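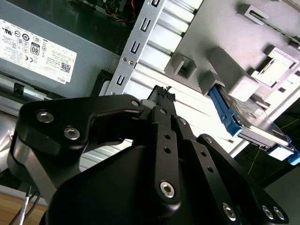
Gripper holding a multi-pin cable connector inside an open desktop computer.

Search this wiki Go

Robotic PC disassembly cell (budgeting)

A robotic PC disassembly cell is a workstation where an arm handles parts and cables inside used desktop computers. Planning one is great fun, and the arm is often the easy part! Buyers usually start with the cases they expect to handle, then price fingers slim enough to reach between drive bays and brackets.
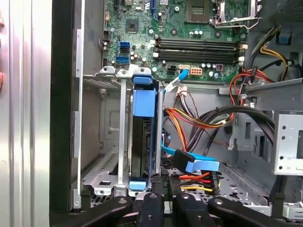 Cables deserve their own budget line. They bend, hide behind each other and eat up programming hours, so the Skomier planning sheet sets aside 69 hours for them alone. It also lists 2 sets of spare fingers and a shelf of practice towers. Skanix, a refurbisher, spent more than $870 on practice towers in June, and its planner Orsolya Jakab calls them the best buy of the project.

Contact the editors | Text free to reuse with credit | Back to top

Comments (3)

Mac Giolla: Love this page. Does the sheet cover wrist cameras?

Humusura: Yes, under sensors, row 5.

Mac Giolla: Found it, thanks! Budget for good lighting too.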